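4.3 The tilted window and what collects beneath it

Most of the literature on domestic airing treats the window as a valve. It is open or it is shut, air goes through or it doesn't, and the resident is a small source of moisture with opinions. Our diaries suggest a messier picture. In the 29 households of the Ollon sample, the window most often opened was seldom the one best placed for ventilation. It was the one a person could reach without moving anything, and what had to be moved was, with great regularity, cardboard.

We had not planned to study cardboard. The coding sheet drawn up by Vogler had 11 categories for objects found within arm's length of a window, and flattened boxes were filed under "other" along with candles and a bicycle pump. By the end of July "other" had become the largest category on the sheet, and it was split. Residents described their boxes as waiting: to be taken down, to be reused for a move, to be returned with a kettle inside. One respondent had been waiting since before the lease was signed.

Once flat on the floor, a box stops being packaging and starts being furniture. It will take a water bottle, a bag, a used tissue, and after that it is a surface with contents and can no longer be thrown out without a decision. We call this state "parked," following Bianchini's field notes, where the word appears so often that he began abbreviating it. Parked surfaces were found near the most used window in most homes we visited, and respondents rarely mentioned them unless asked. When asked, they tended to say they were just about to deal with it.

The tilt position deserves a word of its own. Respondents who tilted a sash spoke of it as a compromise - air without commitment, as one put it - and left it that way for far longer than those who opened a window fully. The diaries record tilted windows through rain, supper and, in two cases, a weekend away. A fully open window was treated as an event with a beginning and an end. A tilted one was closer to a habit, and residents were often unsure whether theirs was tilted at the time of the interview. Several got up to check.

Ground-floor rooms with planting close outside (Figure 4) complicate the matter further. Greenery was given as a reason for opening the window and, by other respondents in similar rooms, as a reason for keeping it shut. Insects were raised by both groups. We could find no pattern here and have stopped looking for one, though Morkell's earlier airing survey reports a clear preference for leafy outlooks, and we would be glad to know how it was obtained.

What does hold across the sample is the order of operations. People cleared a path to the handle, and only that path. Chairs were nudged sideways and boxes pushed along with a foot. The sill itself, which our protocol had assumed would be the main site of clutter, was frequently bare, the clutter having found a lower and more comfortable level. Section 4.4 takes up the floor directly. 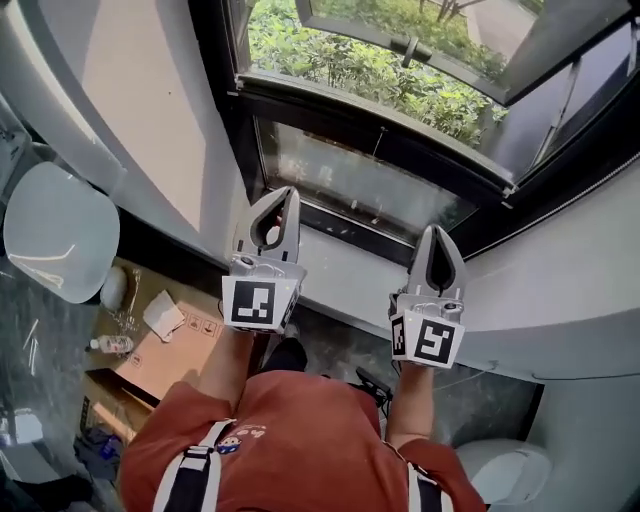
Figure 4. Ground-floor room with the upper sash tilted open onto shrubbery. Parked surface (flattened box with bottle, tissue and bag) at left.

Related items
Bianchini, S. - Keeping an airing diary: notes on the Ollon households
Vogler, J. - "Other" as a category in household inventories
The Flaltier stairwell study: shared windows, private drafts
Morkell airing survey, summary tables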